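Imdale Council opens second round of Home Repair and Reuse Grants

Groups in Imdale and Grurkside can apply from Thursday
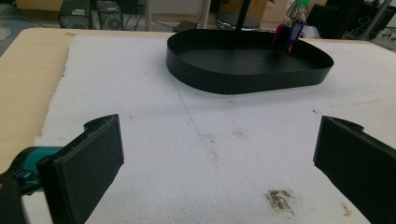

A white foam sheet on a light tan tabletop.

Imdale Council has opened the second round of its Home Repair and Reuse Grants, with funding on offer to neighbourhood groups, schools and small businesses that keep household goods and packing materials out of landfill.

Grants of up to $4,000 are available under the program, which now takes in Grurkside as well as the Imdale town area. Applications open at 9 am on Thursday and will be accepted until the end of September.

The first round supported 15 projects across the municipality, including tool libraries, mending afternoons, a furniture exchange and a trial collection of clean packaging foam at the Ahonen Street Transfer Station. Council staff received nearly 200 enquiries during that round, many of them from residents in Grurkside who were not eligible at the time. Councillors voted in July to widen the boundary.

"Residents have told us they would sooner fix or pass on an item than pay to throw it away," a spokesperson for Imdale Council said. "The grants help local groups to cover the plain costs that come with that work, such as hall hire, shelving, insurance and signs."

Foam packaging remains one of the harder materials for the municipality to manage. It is light and takes up a great deal of room in kerbside bins, and it cannot be placed in the yellow-lidded recycling bin. Under the trial at Ahonen Street, households may drop off clean white foam free of charge during normal opening hours. Tape, labels and cardboard must be removed first. Food trays, coloured foam and foam used in building work are not accepted.

The trial will continue until the end of the financial year, when Council will consider a report on cost and demand. A second drop-off point at the Voken Road depot is under discussion – no decision has been made on staffing or hours.

Applicants may seek funding for equipment, materials, venue hire, training and promotion. Wages for existing staff, vehicle purchases and work already completed will not be funded. Incorporated groups may apply in their own right. Groups that are not incorporated will need a sponsoring organisation, and a letter from that organisation should be attached to the application.

Projects must be finished within 12 months of the funding agreement being signed. Successful applicants will be asked to provide a short report and copies of receipts at the end of that period. Groups funded in the first round may apply again, provided their report has been lodged.

Council will hold two information sessions for intending applicants, one at the Imdale Library and one at the Grurkside Memorial Hall. Both begin at 6 pm and bookings are not required. Session dates are listed on the grants page of the Council website, together with the guidelines and the application form. Printed copies may be collected from the customer service counter.

Applications will be assessed by Council officers against the published guidelines, and all applicants will be told of the outcome in writing.

Enquiries about the grants should be directed to the Waste and Recycling team through the Council switchboard during business hours.

Media enquiries: Communications Office, Imdale Council

Ends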